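Selling by the stem in Grerovthorpe

The flower market in Grerovthorpe opens at 3 in the morning, and by the time most of the town is awake the best of it is gone. Florists come from as far as Sirham, park along the canal and pay in cash. The first written mention of the market is a toll record from 1619, when growers paid a small fee to cross the bridge with their carts.

Pascal Hervieu took over his aunt's stand in 2024. He had been a bookkeeper and knew little about flowers, but he could see where the money went. Nearly 300 bunches a week were being thrown out, most of them roses bought too early for weekend weddings.

He cut his orders and began buying from Gilani, a grower two hours south that ships the same day it cuts.

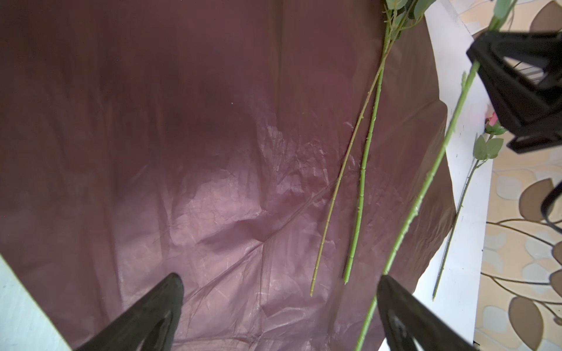
Wrapping was the other cost. Customers expect it, and they notice when it looks cheap. Hervieu now charges a little extra for it and says few people complain.

"They complain about parking," he said.

The bigger worry is rent. Bromum, the company that manages the hall, plans to raise stall fees in April. Several older traders have said they will leave – two have already given notice. Hervieu plans to stay for at least another year. He has asked for a corner spot near the east door, where the florists come in first.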